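Cómo preparar a un turno para trabajar con el robot de dos brazos: primero el simulador, luego la planta

Guía interna de Gruteck, revisada el 6 de mayo de 2026. Dirigida a responsables de turno y a cualquiera que vaya a acompañar a sus compañeros en el cambio.

Si estás leyendo esto es muy probable que te haya tocado a ti explicar en tu sección lo que viene, y antes de entrar en faena quiero darte un poco de ánimo, porque a mí también me tocó y las primeras semanas se hacen largas. Cuando arrancamos con el proyecto Privano, en febrero, cometimos el error de presentarlo en una sala con una diapositiva y un calendario. La gente salió con más preguntas de las que traía, y con razón. Desde entonces lo hacemos de otra manera, empezando por sentar a las personas delante del simulador, y la guía recoge ese camino tal y como lo seguimos ahora en la nave de Buckley.

Qué cambia y qué no

Conviene contarlo el primer día y con palabras sencillas. En el puesto de preparación de pedidos, la parte que pasa al robot es coger piezas pequeñas y llevarlas a la bandeja. Lo que se queda con nosotros es decidir qué se coge primero, resolver los casos raros, revisar lo que sale y parar la máquina cuando algo no cuadra. A muchos compañeros les cambia el cuerpo de la jornada – menos agacharse, más pantalla – y no a todos les gusta. Hay quien lleva media vida trabajando con las manos y siente que le piden ser otra cosa. Escúchalo sin prisa y no le prometas nada que no esté en tu mano.

También cambia el cansancio. Mirar con atención durante horas agota de un modo distinto a cargar cajas, y por eso las rotaciones en el puesto de supervisión son más cortas que las de antes. Si tu turno todavía no las ha ajustado, háblalo con planificación antes de empezar con la formación.

Lo que necesitas

Un ordenador con Idus instalado, que es el entorno de simulación que usamos en todas las naves. Un segundo monitor, si lo puedes conseguir. Un cuaderno de papel. Y un rato tranquilo, sin la radio del muelle sonando de fondo, con un máximo de 3 personas por sesión, para que todas lleguen a tocar los mandos.

Paso 1. Abrir Idus y cargar el pasillo

En el menú de escenarios elige el pasillo de prácticas. No se parece en nada a nuestra nave, y los compañeros te lo van a decir enseguida. Explícales que para aprender a mirar da lo mismo, y que en un sitio desconocido se fija uno mejor en el robot. Deja que lo curioseen un par de minutos antes de pedirles nada.

Paso 2. Aprender las vistas

Idus ofrece una vista general, desde el cuerpo del robot, y otras pegadas a las pinzas. Ve cambiando de una a otra despacio y pide que alguien diga en voz alta hacia dónde apunta cada una. Las vistas de pinza salen inclinadas y al principio marean un poco. Se pasa pronto, pero si alguien necesita levantarse y dar una vuelta, que se levante.

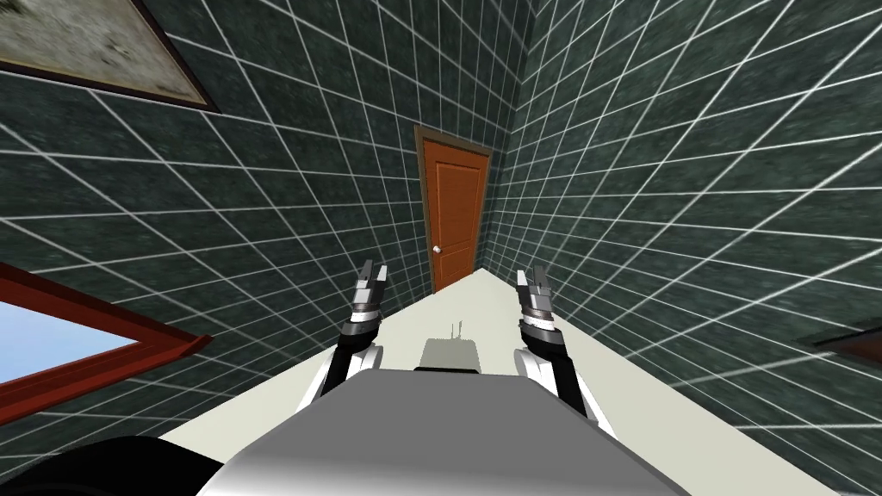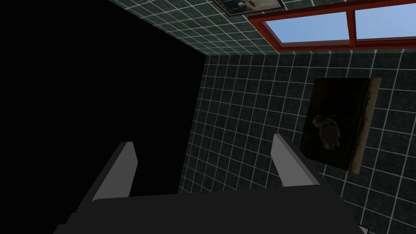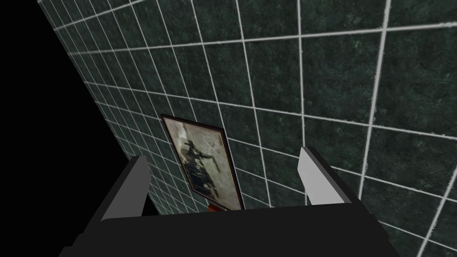 Tres vistas del pasillo de prácticas en Idus: la general, con los dos brazos y la puerta al fondo, y dos de pinza, orientadas hacia la pared de azulejos.

Los cuadros de las paredes son una ayuda estupenda para orientarse. En la segunda vista se distingue uno con un pájaro de color claro; en la tercera, otro con una figura oscura que parece llevar sombrero de ala ancha. Pregunta «¿qué cuadro tienes delante?» y en un momento sabrás si la persona está situada o anda perdida. Lo mismo con las zonas negras que aparecen en esas dos vistas: ahí no hay información que interpretar, y es bueno acostumbrarse a decir «aquí no veo nada» con toda naturalidad. En planta, esa frase vale mucho.

Paso 3. Leer la pinza

Pide que se fijen en la separación entre los dos dedos. Antes de cada movimiento, el operador tiene que decir si la pinza está abierta, cerrada o si no lo distingue bien. En la vista general, por ejemplo, la pinza izquierda deja ver un pequeño hueco y la derecha está cerrada o casi. Ese «casi» da mucha conversación, y está bien que la dé: cuando haya duda, se cambia a la vista de pinza y se vuelve a mirar.

Paso 4. Localizar el objeto

Busca con ellos el objeto en la vista general, el gris que está en el suelo, delante del robot. Luego pasa a las vistas de pinza. En la tercera asoma entre los dedos una franja roja, muy poquita cosa, y lo demás queda tapado. Sirve para practicar la regla de la casa: si solo ves un trocito, no des la orden de coger. Cambia de vista, recoloca el brazo o pide ayuda, por ese orden.

Paso 5. Bajar la velocidad y mover

En el panel de la derecha, pon el tiempo de espera entre movimientos en 2000 milisegundos. Parece una eternidad, lo sé, y más de uno protestará. Déjalo así toda la primera sesión. En la segunda puedes bajarlo a 1000, y cuando el grupo se sienta cómodo, a 800, que es lo que usamos en producción. No bajes de ahí aunque el programa lo permita.

Paso 6. Parar

Todo el mundo, sin excepción, tiene que haber pulsado la parada varias veces antes de acabar la sesión. Que la pulsen sin motivo, que la pulsen tarde, que la pulsen cuando tú estés hablando. En Buckley hemos visto que lo que más cuesta no es encontrar el botón, es atreverse. Deja claro – y repítelo delante del jefe de sección si hace falta – que una parada de más no se le apunta a nadie.

Paso 7. Cerrar la sesión hablando

Guarda un cuarto de hora para el cuaderno. Cada persona escribe qué le ha resultado incómodo, qué no ha entendido y qué echaría en falta del puesto de antes. Con esas notas se han cambiado ya cosas concretas en Privano, como la altura de la mesa de supervisión y el aviso sonoro de fin de ciclo, que era insoportable.

Problemas habituales

La vista de pinza no se actualiza. Cierra el escenario y vuelve a cargarlo desde el menú; con el botón de refrescar no basta.

Los dos brazos responden al mismo mando. Tienes activado el modo espejo. Se quita en Preferencias, pestaña Brazos.

Un compañero no quiere participar. No lo fuerces. Invítalo a sentarse al lado y a llevar el cuaderno, y ofrécele una sesión a solas más adelante.

Las dudas sobre rotaciones y categorías no se resuelven en esta formación. Apúntalas y pásalas a personal, con copia al responsable de Privano en tu nave.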